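Threads > Berkari Reuse Centre > Sorting and packaging

1/ Berkari Reuse Centre is today publishing its revised guidance on sorting mixed household packaging. The guidance applies to all deliveries accepted at the Guvley site and replaces the notes issued in February. The main points are set out in the posts below.

2/ The centre received 270 bags of mixed material last month. A considerable share had been tied closed with plastics, fabric and foam pressed together. Such bags are accepted, but they must be opened and sorted by hand before anything can be passed on.

3/ Residents are asked to keep textiles apart from plastics wherever possible. Fabric scraps of any size are welcome, including offcuts too small for mending. They are baled separately and sent to our partner workshop, Jidwood, for use as stuffing.

4/ Foam should be placed in its own bag. Small crumbs of foam cling to cloth and are difficult to remove once the two have been mixed. Foam sheets may be folded but should not be torn.

5/ Clear film and coloured film are now treated as two separate streams. Clear film must be free of labels and tape. Coloured film may be mixed by colour, and there is no need to sort blue from yellow or black from brown at home.

6/ Mixed material is tipped on to a table and spread out before sorting begins. Staff start with the larger pieces and leave small scraps until last. Long or rigid items are lifted out early so that they do not catch on the film.
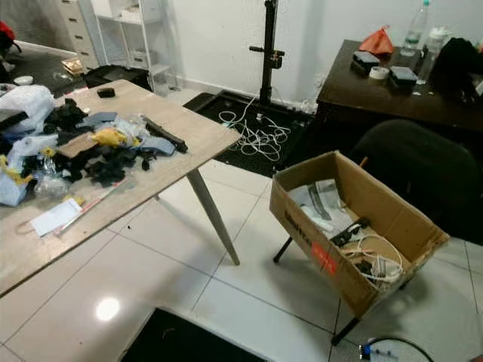 Mixed plastic, fabric and foam-like scraps on the table.

7/ Card tags, string and loops should be removed from goods before they are handed in. Tags with string attached belong to neither the paper stream nor the textile stream. Please cut the string away and place the card with paper.

8/ Narrow strips, ties and cut edges are a frequent cause of rejected bales. They may be gathered in a small paper envelope marked "strips" and handed to a member of staff. Loose strips should not be added to the clear film.

9/ Hard plastic parts, such as caps, bars and casings, are not accepted with soft plastics. A separate container is provided at the entrance for these. Items containing batteries or wiring must be declared at the desk and will be dealt with under a different procedure.

10/ Each sorting session is limited to 15 bags per table. When that number has been reached, the table is cleared and wiped down before further material is brought in. Residents arriving after this point may leave their bags at the desk, where they will be given a numbered slip.

11/ Groups wishing to bring material from a school, office or place of worship should contact the centre before travelling. Group deliveries are received between 2 pm and closing time. The Đoàn Hall collection point will continue to take textiles only.

12/ The centre is unable to return items once they have been tipped out for sorting. Please check pockets, pouches and inner bags for keys, cards and jewellery before handing over your material.

13/ A printed copy of the guidance is available at the desk, in large type on request. A shorter version for display in shared kitchens and bin stores will follow. Questions may be left as replies to this thread and will be answered during opening hours.

Comments

tilehill_flats
Does bubble wrap count as clear film or does it need its own bag?

Berkari Reuse Centre
Bubble wrap is accepted with clear film, provided that all tape has been removed.

marrow_and_leek
I've been putting the string from clothes tags in with the fabric for months. Sorry! Will start cutting it off.

greenlane_sewing
Glad to see the small offcuts are still wanted. We have three bin bags of them after the quilt project, is that a group delivery or can I just turn up?

Berkari Reuse Centre
Thank you. Three bags may be brought in as an ordinary delivery, without prior contact.

oldbakerystairs
Please could the poster for bin stores have pictures on it? Several of my neighbours don't read much English.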